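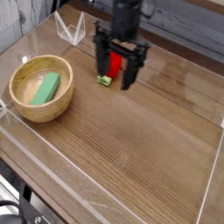 Ingegerd Wallin wrote to me after my last column to say that public libraries should stop lending board games, full stop. Too many lost parts, too much shelf space, and who has the patience anymore?

Well, I do! And so does half of Mondville, as far as I can tell. Our branch started with 7 games on a cart by the restrooms, and by August it had 70, with a waiting list for the good ones. I've borrowed nearly all of them (my apologies to whoever wanted Quezada over the holidays, it was me, twice).

What I love is how a borrowed game changes the evening. You didn't pay for it, so you're willing to try the odd one with the ugly cover and the eleven-page rulebook. My family would never have bought a game about canal tolls. We played it until midnight and argued about barges over breakfast.

Wallin is right that parts go missing. Dulstead keeps a drawer of spare pawns and dice at the front desk, and you just take what you need. A lost pawn costs pennies, and a button works fine in the meantime. We lend novels knowing some will come back with coffee on chapter three, and I've never heard anyone call for an end to novels.

So please, more shelves, more games, and a few big tables by the window where strangers can sit down and ask to be dealt in. I'll bring the buttons.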